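Jinska hand gripper: set-up and care

The Jinska is a hand-held two-finger gripper used to record how people handle food and kitchen things, so that a robot arm can later be taught the same moves. It was developed at the Brornavside workshop and is best known from the Dridberg meal bench, where it shares its finger design with the arm itself. That shared design is the clever bit! A pad or plate that fits one fits the other, and anyone who can look after the hand tool can look after the robot.

Fingers and pads

Each finger bolts to a black plate drilled with rows of small holes, which lets the spacing be changed without making new parts. The fingers have fine serrations on their inner edges, and ridged orange-yellow pads run along their outer sides. The pads are held by 4 screws apiece. They should be tightened a little at a time, working corner to corner, or the ridges bow and the finger closes off-centre.

A square black-and-white marker sits on each plate. Software reads the pair to work out how far the grip has opened, so grease on a marker soon shows up as jumpy readings. Wipe them with a damp cloth and let them dry before recording.
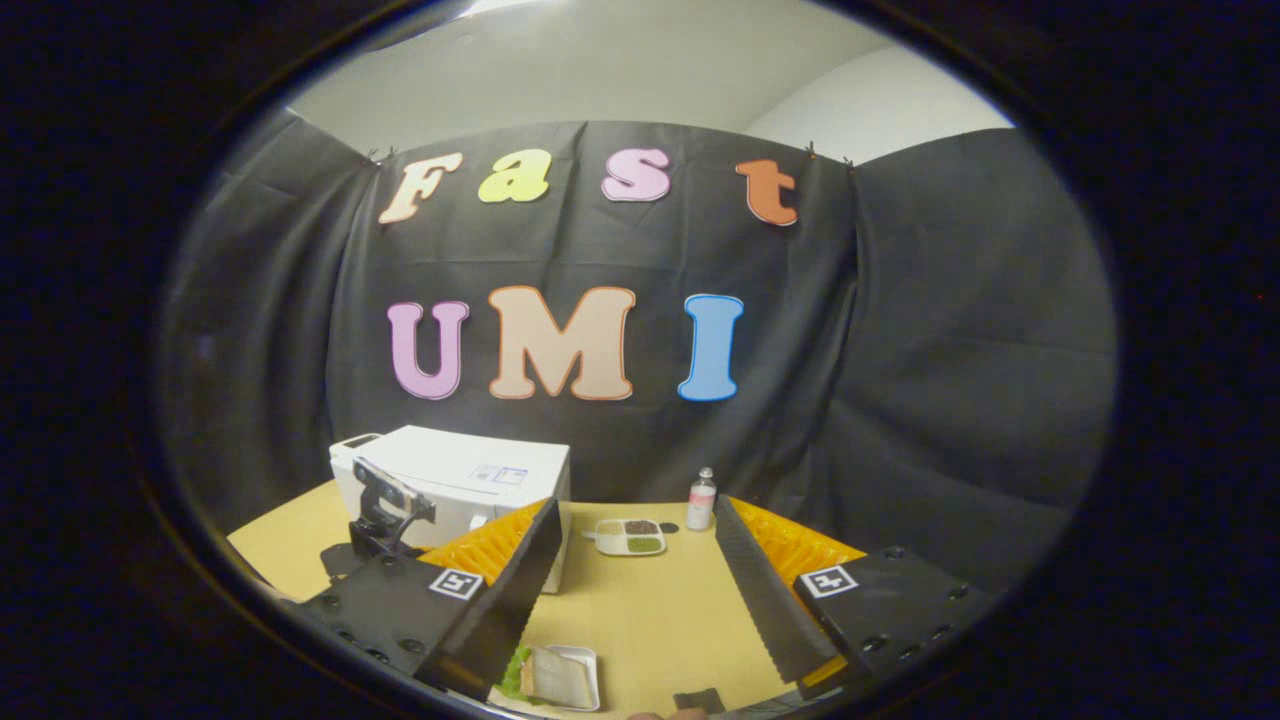

Bench set-up

Food benches are wonderfully hard on a gripper. Bread squashes, lettuce slides about, and sauce finds its way into every groove. At Dridberg the fingers are brushed out after 11 runs, or sooner if the serrations have begun to clog. The plates stay on for cleaning, as taking them off means calibrating again.

Calibration takes 2 passes, one opening and one closing, both done slowly and with the markers in clear view of the lens. A plain dark cloth behind the bench is favoured, and bright lamps are kept off the markers to avoid glare.

Repairs

Worn pads are the usual fault. Split ones are replaced in pairs, even when the second looks fine, to keep the colour and grip even. The Gounder plate, introduced in April, added spare holes for stripped threads and fits all earlier fingers.

Last revised Nov 4, 2020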